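Projet tutoré, deuxième année - Le sac plastique léger et ses remplaçants dans les commerces de Drambridge
Rapport rédigé par Augustina Essien

1. Point de départ

Le sujet initial portait sur « l'avenir de l'emballage ». Notre enseignante l'a jugé un peu vaste pour un semestre, et nous nous sommes rabattues sur le sac de caisse, objet modeste mais présent dans tous les placards, généralement sous la forme d'un sac rempli d'autres sacs. 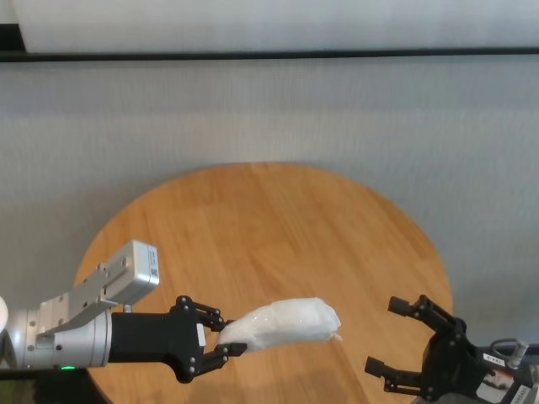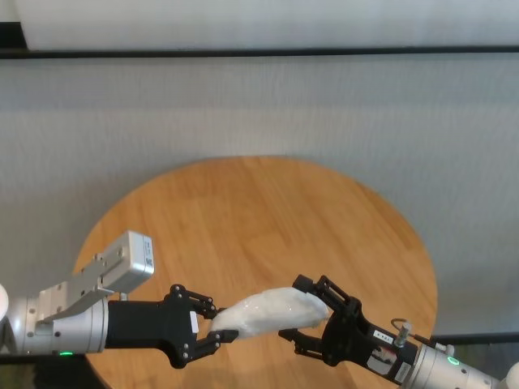
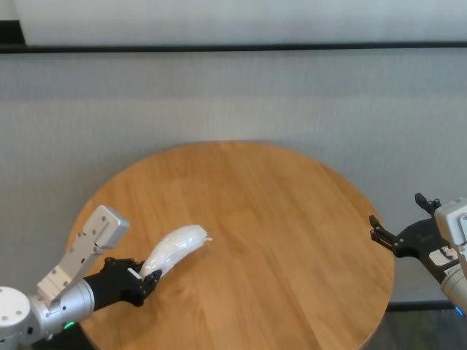

Table ronde en bois, sur les trois vues ; sac plastique blanc translucide, sur la deuxième.

2. Méthode

L'enquête a commencé en août par un questionnaire déposé dans deux magasins, l'épicerie Marico et la quincaillerie Figueroa. Sur 900 feuilles distribuées, 575 sont revenues remplies, dont une partie au dos de listes de courses, ce qui nous a appris beaucoup de choses sur la consommation locale de yaourts. Les réponses ont été saisies à la main dans un tableur. Les feuilles illisibles ont été comptées comme non remplies, de même que celle où figurait uniquement un dessin de cheval.

Nous avons complété ces données par six entretiens avec des commerçants. La durée prévue était de vingt minutes. Le gérant de la quincaillerie a parlé deux heures, surtout de stationnement.

3. Résultats

À la question « Utilisez-vous un sac réutilisable ? », 51 % des personnes répondent « toujours ». Les caissières interrogées ont accueilli ce chiffre avec une politesse remarquable. L'écart entre les habitudes déclarées et les habitudes réelles est un classique des enquêtes de ce type, et nous aurions dû prévoir une observation en caisse dès le départ. Elle figure dans les pistes de la partie 5.

L'oubli reste le premier motif d'achat d'un sac neuf. Viennent ensuite la pluie, qui disqualifie le papier kraft avant le parking, et les courses non prévues. Plusieurs personnes possèdent une collection de cabas en coton qu'elles qualifient elles-mêmes de gênante. Un cabas de ce genre n'a d'intérêt que s'il ressert très souvent, et celui qui dort au fond d'un coffre ne remplace pas grand-chose.

Côté commerçants, le prix domine. Gruteo, le grossiste qui fournit les deux magasins, propose un sac compostable que l'épicerie a essayé puis abandonné : il supportait les salades, beaucoup moins les bouteilles.

4. Limites

Deux magasins ne font pas une ville. Le questionnaire comportait en outre une question à double négation que personne dans le groupe n'assume, et dont les réponses ont été écartées.

5. Pistes

Observer les passages en caisse, refaire le questionnaire en hiver, tester une consigne sur les cabas. La quincaillerie est d'accord, à condition qu'on reparle du stationnement.

À lire aussi
- Le compost du restaurant universitaire, bilan d'un semestre
- Vélos en libre-service : qui les gare, et où ?
- Enquête sur l'eau du robinet à Drambridge

Contact | © Projets étudiants de Drambridge | Haut de page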